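The cutman's hands: a night's work in the corner at Zurnden

The cutman at the Dekeck gym has worked corners for more than ten years and has never thrown a punch for money. He gets 60 seconds between rounds, and the fighter needs most of it for water and instructions.

"People think I have the full minute," he said. "By the time he sits down and the coach is in, I have maybe half of that. You pick one cut and you work on it."

We spoke on a Sunday, the morning after the Zurnden card, where he wrapped hands for 2 fighters and worked both corners. The first bout ended early. The second went the distance, with a split eyebrow from the opening round.

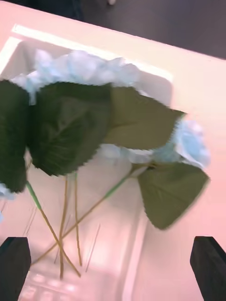

Pale blue artificial hydrangeas.

He learned the job at the Latetti club, where an older cornerman made him wrap hands every night for a year before he was allowed near a cut. He figures his pay at $200 a fighter on small shows, less if the fighter is new.

"I don't chase it," he said. "If a kid is making 10 tickets' worth of profit, I'm not taking half."

The wraps take longer than the cuts. He allows 20 minutes a hand and won't talk while he does the knuckles. An inspector signs the tape when he is done.
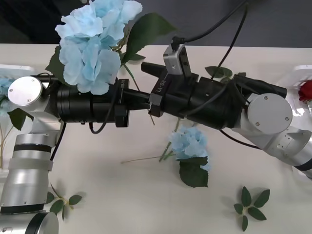 Swelling worries him more than blood. He keeps the metal press on ice and puts steady pressure below the eye, never rubbing. "Rubbing spreads it. Then the doctor comes up and he can't see out of it, and your night is over."

Has he ever asked for a fight to be stopped? Once, he said, at a Keskinen show, in a bout made at 92 kilos. The coach wanted another round.

"I told him I couldn't close it. He was mad for a week. The fighter still sends me a message at Christmas."

His next show is in September. He has already bought the gauze.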